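Ticket 237
Queue: Zakholm bench, household tasks
Opened by: Vilmos Simon
Opened: 22 January 2023
Status: Open, waiting on supplier
Priority: Normal

Summary
Fruit transfer task fails on small items. Large items are fine.

Reported problem
The task is to move fruit from a plate to a bowl and back, one piece at a time, without bruising anything or tipping the plate. With oranges it works. With anything the size of a cherry tomato or smaller, the fingers close, the item rolls, and the arm carries on to the bowl with nothing in its grip. It then opens over the bowl and logs the move as complete.

The second part is the one I care about most. A missed grasp is normal. A missed grasp recorded as a success means the numbers we sent to Flidstead last time are too good, and I would like to correct them before they get used in the report.

Setup
Control software is Quintela, current release. Finger pads are the Trivton soft set. Grip force is at the default. Plate on a soft cover, same as the kitchen table tests.

Steps to reproduce
Load the mixed fruit task. Place two large pieces and several small ones on the plate. Run until the plate is reported clear. Compare the log with what is still on the plate.

Log

Entry, first line support
Asked for the run files. Received. Confirmed that the log shows a finished task while the wrist video shows fruit left behind. Suggested raising the grip force one step.

Entry, V. Simon
Raised the force one step. The tomato was held on the first try and split on the second. Put the force back to default. I don't think force is the cause. The fingers are arriving a little high on small round items and pushing down on the top half, so the item shoots out sideways.

Entry, first line support
Agreed on the height. Please check whether the soft cover has been measured or whether the software still assumes a hard table.

Entry, V. Simon
It assumed a hard table. Measured the cover and entered the value. Better, though the plate now sinks a bit on the side where the finger pushes, and a heavy orange moves everything next to it. Ran 22 attempts on small fruit after the change and 2 ended in the bowl. Before the change it was none.

Entry, second line support
The success flag comes from the finger position only. If the fingers stop short of fully closed, it counts as holding something. With soft pads they always stop short, because the pads touch each other first. That explains the false successes. We can add a check on the wrist video after the lift. Until then, please mark results by hand.

Entry, V. Simon
Marking by hand from now on. Please also look at order of picking. The software goes for the closest piece every time, and with this sort of layout the small ones are tucked in beside the oranges where a finger can't get past. A person would take the oranges off first. 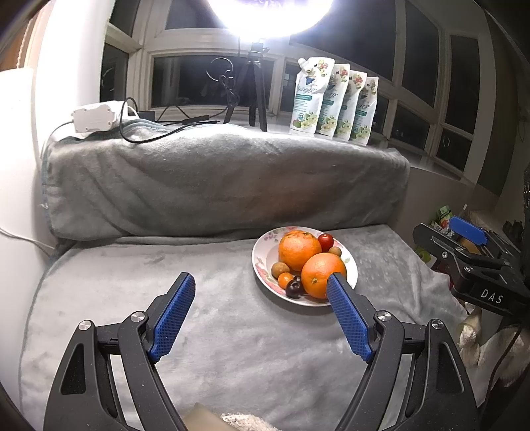
Can a machine clear a plate of mixed fruit without someone standing by?
Large pieces can be left to it, but small soft ones still need a person to watch and to finish the job.

Entry, second line support
Picking order can be set by size in the task file. Change "nearest" to "largest". Video check is being built and should be ready to try in February.

Entry, V. Simon
Changed to largest first. Fewer collisions – the small pieces still roll once the oranges are gone and there is nothing to hold them in place. Asked Trivton for a narrower pad. Flidstead has been told to set aside the earlier figures for this task. Leaving the ticket open until the pad arrives and the video check is in.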